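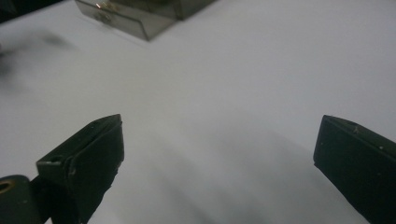
Search reviews Search

Posted in November by Siiri Nieminen

Filed under: Desks & Tables, Home Office

I went back and forth on a pale desk for a whole winter. My old one was almost black, it showed every crumb, and the room I work in gets its light from one smallish window, so by three in the afternoon I was basically typing in a cave. Then my neighbor Irja Koivisto got rid of hers, I saw how much brighter her spare room looked with a light table in it, and I caved and ordered the Prirner.

I paid $141 for the top and legs together (the legs alone come in two heights, I got the taller). It showed up in one flat carton that I could just about drag down the hall by myself. Putting it together took me most of an evening, but I'll admit I had the TV on, and I put one leg on backward and had to start that corner over.

So, the surface! It's a grayish white, very plain, no pattern at all, and I love it more than I expected to. On the website it looked like bright kitchen-appliance white and I was worried it would glare at me. It doesn't. In the morning it's soft and a little cool, and shadows fall on it in this nice blurry gray way. When I sit down with tiny screws or beads I can find every single one, which on the old desk was hopeless.

Cleaning is easy. Damp cloth, done. Coffee wipes up if you get to it the same day. Ballpoint pen took some rubbing, and I still have a faint blue line over on the left where I missed the edge of an envelope. Pencil comes off with an eraser, go figure.

Now the grumbles. The edges are sharper than I'd like under my wrists, and after a long day of typing I notice. I bought a felt mat for that and it helps, though it covers up the part I like looking at. There's also a wobble if you lean on one end. My friend Dae-han Sung came over and tightened everything again with a proper wrench instead of the silly little key from the box, and that got rid of most of it. Do that first and save yourself a month of rattling pens.

I also looked at the Plolent, which has a drawer. It was $539 and I couldn't make myself do it for one drawer.

Would I buy the Prirner again? Yes, in the same color too. I'd skip the matching cable tray, though. Mine sags in the middle and my power strip has fallen out of it 2 times, once during a call with my boss. I've got the strip screwed to the wall now and the tray is in the closet holding wrapping paper.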